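Folding on the bed: notes from the August laundry morning

The second of our household mornings was held in August at the Minami flats, and the subject this time was folding and putting away. It ran from 10 a.m. until just before lunch. Sachiko Sasaki led it, as she did the one on ironing, and Jui-lin Cheng took the notes that this item is based on. Attendance was 31, up on last time, so we went in small groups and some people had a wait with their tea.

Several members had asked for something on T-shirts and everyday tops. Most of us have no large table free and do our folding on the bed, so that is where Sachiko works too. She likes the cover pulled straight first and the clean washing put in one heap towards the top, out of the way. Each piece then comes down to the clear part of the bed, is folded, and leaves the bed again before the next one is started.

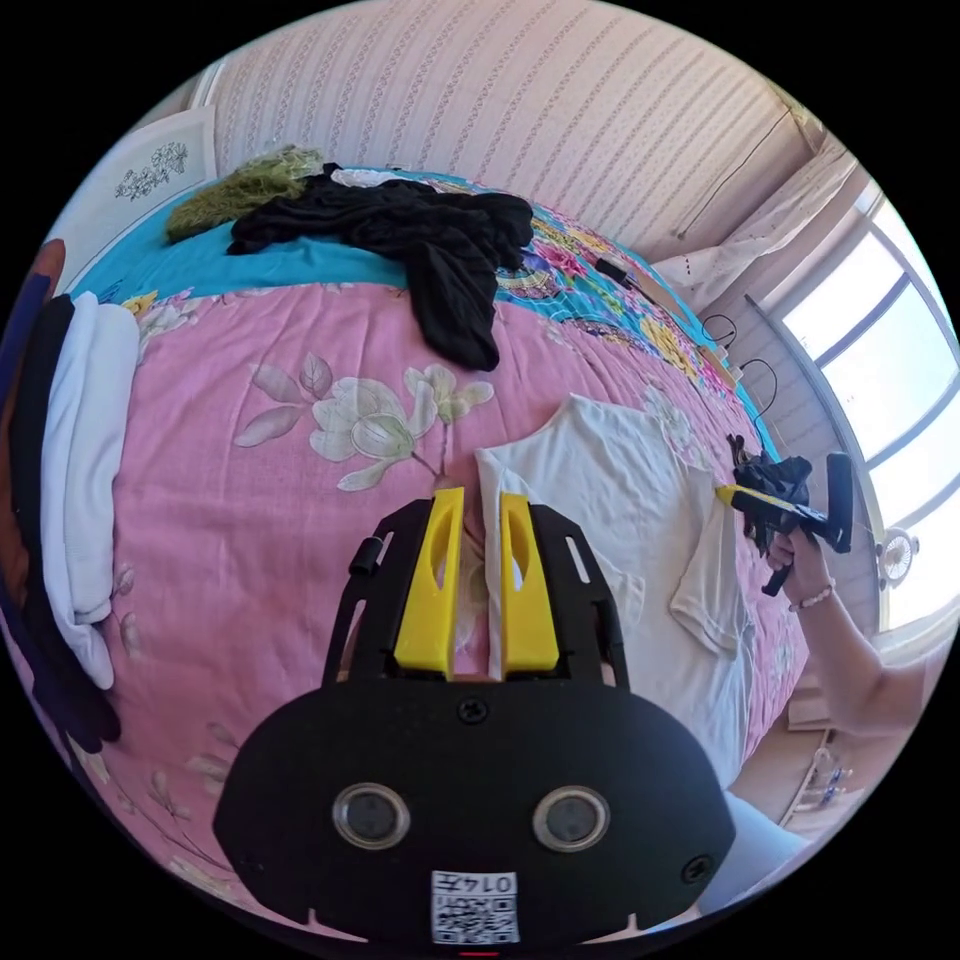 A white T-shirt spread flat on the pink floral cover, ready for folding.

The method for a T-shirt is the ordinary one. Lay it front down and smooth it from the middle outwards with the flat of the hand. Fold one side in to a line halfway along the shoulder and turn the sleeve back on itself. Do the same on the other side, so that you have a long strip of even width. Bring the hem up to just short of the collar, then fold once more. If the shirt is going to stand on its edge in a drawer, fold it in three instead of two at the end.

Most of the lumpy folding we looked at came from the sleeves. People tuck them in at an angle and the strip ends up wider at the top than the bottom. Sachiko's advice was to stop and lay the sleeve again, as pressing down on the finished parcel does very little.

Jui-lin asked about thin cotton, which tends to slide about. The answer was to hold it at two points, the shoulder and the hem, and lift both together. Very soft tops can be folded over a piece of card, which is then drawn out. A card cut from a cereal box does well enough. We have 6 stiffer ones from the Dekgate stationery shop, and they can be borrowed from the office for a week at a time.

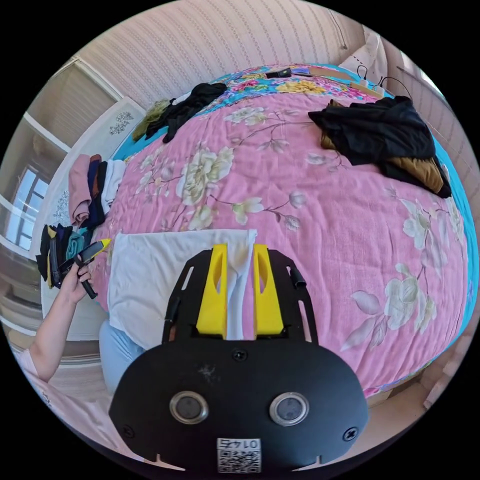 Sorting took up the second half of the morning. Sachiko prefers to sort by where things are kept and leaves colour until last, if it comes into it at all. Tops that share a shelf are put together as they are finished, and the pile goes straight to its place when it is as high as the shelf will take. She also keeps dark things to one side until the light ones are done, as fluff from a dark jumper shows badly on white. With black clothes still lying on the quilt and folded stacks in mixed colours beside the bed, it was easy to follow what she meant about shelf before shade. Somebody asked how high a pile should be, and she said no higher than you can lift with one hand underneath and one on top.

There was some disagreement over whether jumpers should be hung. Those who hang them say they can find them. Those who fold them say the shoulders keep their shape. Sachiko folds hers, and heavy knits go at the bottom of the pile.

The charge was 130 pence a head towards tea and biscuits, and the collection came out right. A box of odd socks was left in the lobby afterwards and may be claimed from the office at 69 Arnska Road.

The next morning will be on bedding, including fitted sheets and how to store spare pillows. It will be at the Mivosmont hall, which has more space. Please bring one fitted sheet, any size, washed and dry. Names to Jui-lin, by note or at the office window.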